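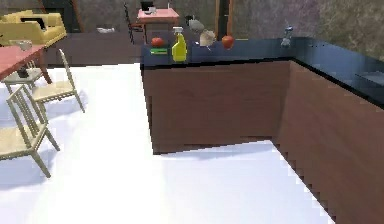

Attachment 1: Havmont scene, kitchen counter and dining corner

Ticket 473: Base stops at floor color change in Havmont scene
Project: Temard mobile base, home build
Component: floor mask / local costmap
Status: Resolved, one follow-up open
Priority: Normal
Opened by: Omstead shared workshop, bench 2

Summary

The base will not drive from the white kitchen floor onto the dark living room floor in simulation. It plans a path, drives up to the line where the two floors meet, stops, rotates in place and then reports "no valid path." Driving in the other direction has the same problem. Both floors are at the same height in the scene file, so there is no physical step.

We are building this base to carry small items between rooms. The hardware is on the bench with its wheels off while we wait for couplings, so everything in this ticket was done in sim.

Setup

Two-wheel differential drive with a rear caster
Single color camera on a mast, tilted down
No lidar on this version
Floor mask feeding the local costmap
Path planner is the Šindelář build, default settings except for robot radius
Scene is Havmont, loaded without changes

Steps to reproduce

1. Load Havmont and place the base on the white floor, on the open side of the dining table.
2. Set a goal next to the pink table in the other room.
3. Start navigation and leave the costmap window open.
4. Watch the costmap as the base gets close to the dark floor.

Expected: base crosses onto the dark floor and continues to the goal.

Result: a band of occupied cells appears along the full length of the color change. The base stops short of it every time.

Log

Entry 1, 6:40 pm
Confirmed on two computers. Same result with the camera at full and half resolution. At half resolution the band is wider. Moved the goal to the yellow armchair and got the same stop.

Entry 2, 7:15 pm
Checked the collision geometry first. Turned off rendering and drove the base across by keyboard. It rolls over the boundary with no bump, and the wheel contact values don't change. The problem is in what we do with the camera, and the scene geometry is fine.

Entry 3, 7:50 pm
Saved the camera output and ran the mask on it offline. The boundary between the floors renders with a stepped, jagged edge. The mask has an edge filter that was added to catch thin chair legs, and it picks up each of those steps as a short vertical edge. Enough of them in a row get joined into one long obstacle.
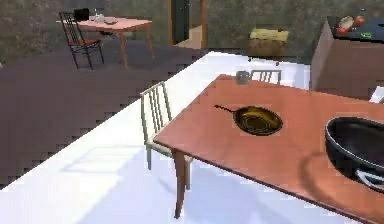 The chair legs are the reason we can't just delete the filter. With it off, the base crosses the boundary but clips the nearest dining chair on the way out. Tried that three times with the same result. The legs are thin and pale against a nearly white floor, and without the edge filter the mask reads them as floor.

Entry 4, 8:20 pm
Tried raising the minimum edge length. At the value where the floor boundary goes away, the legs on the light chairs go away too. Put it back where it was.

Entry 5, 8:35 pm
Tried turning on anti-aliasing in the renderer. The band gets thinner but does not clear, and the frame rate on the older computer drops too low to use. Also not a real fix, as the real camera will see hard color changes between rooms as well. Turned it off again.

Entry 6, 9:10 pm
Wrote a small check that runs before edges are joined. It takes the colors on both sides of a candidate edge and compares them to the two floor samples collected at startup. If one side matches the light sample and the other side matches the dark sample, the edge is dropped. A chair leg has floor of the same color on both sides, so it is kept.

First run with the check on: 891 candidate edges dropped, and the band is gone from the costmap. Base crossed and reached the pink table.

Entry 7, 9:30 pm
Second problem, found while testing the fix. With the goal set on the dark floor close to the marble wall, the base swings too wide and sometimes gives up. The coat rack is being grown into a much larger blob than it should be.

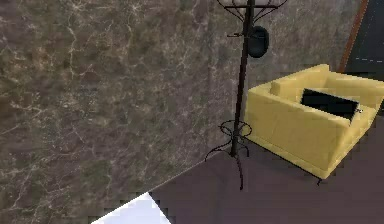
The cause is partly the wall texture. The mask finds edges in the pale veins and joins them to whatever dark thing is standing in front. The rack has a dark pole and curved legs, so it is a bad case. Limiting the joining step to edges that touch the floor area fixed most of it. The blob is now close to the spread of the rack's legs, and the base gets past the armchair without giving up.

Entry 8, 10:05 pm
Ran a batch of 400 short trips between random floor points, both directions, check on and joining limited. 366 reached the goal. No stops at the floor boundary in the batch. Nearly all of the misses were goals too close to furniture, where the planner was right to refuse. A few were not, see follow-up.

Also ran the worst cases by hand from the kitchen side, with the pink table and the black chair as the target area. The base approached from both ends of the table and kept its distance from the chair. 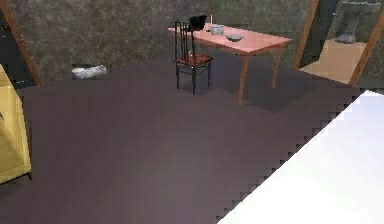
Resolution

Color pair check added before edge joining, on by default. Edge joining limited to the floor area. Minimum edge length unchanged. Anti-aliasing left off.

If you pull this change, delete your saved floor samples and let the base collect new ones. The old file holds only one sample, and the check does nothing without two.

Follow-up, still open

The startup routine takes the light sample and the dark sample from fixed spots in Havmont. That won't carry over to the real base, which starts wherever somebody sets it down. It needs a way to add a second floor sample during a run. Shadows under the furniture also match the dark sample in a few places, and we think that accounts for the bad misses in the batch. New ticket to be opened once the couplings arrive and the base is back on its wheels.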